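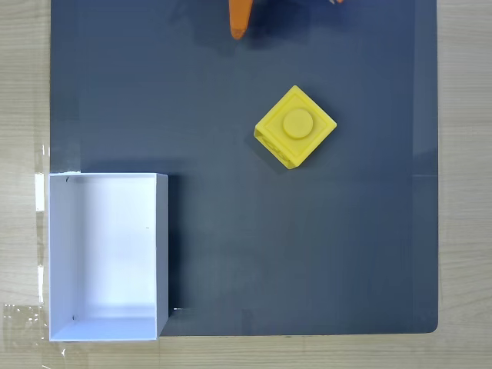
What servo current limit keeps a printed gripper from stalling on a rigid block?
Set it just above the current you log at first contact. On my arm that came out to 400 mA.

Flestach
Posted 7:46 pm
My printed fingers flex before the servo sees any load, so 400 does nothing for me. The block slips out at the corners. Same task, block into the box. Current limit is the wrong knob – fix the approach angle first.

Vachon
Posted 8:10 pm
Disagree. Angle matters when the block sits at 45 degrees to the jaws, but a square grip with no limit still cooked one of my servos in June. You need both.

Flestach
It cooked because you held the close command. Back the target off 7 counts after contact and the heat goes away.

Jitdale
What are you reading for the closed position? Mine reports 995 with nothing in the jaws and drifts after a long session.

Zustoment
Same servo family here. I rehome before every run and the drift stays out of the log. Also tape the mat to the table. If the mat creeps, your place position is off and you will blame the gripper.

Vachon
Tape is fine for the mat. I would fix the box as well – a light one moves when a finger clips the rim.

Jitdale
Rehoming now. Will post the current log at 46 percent speed.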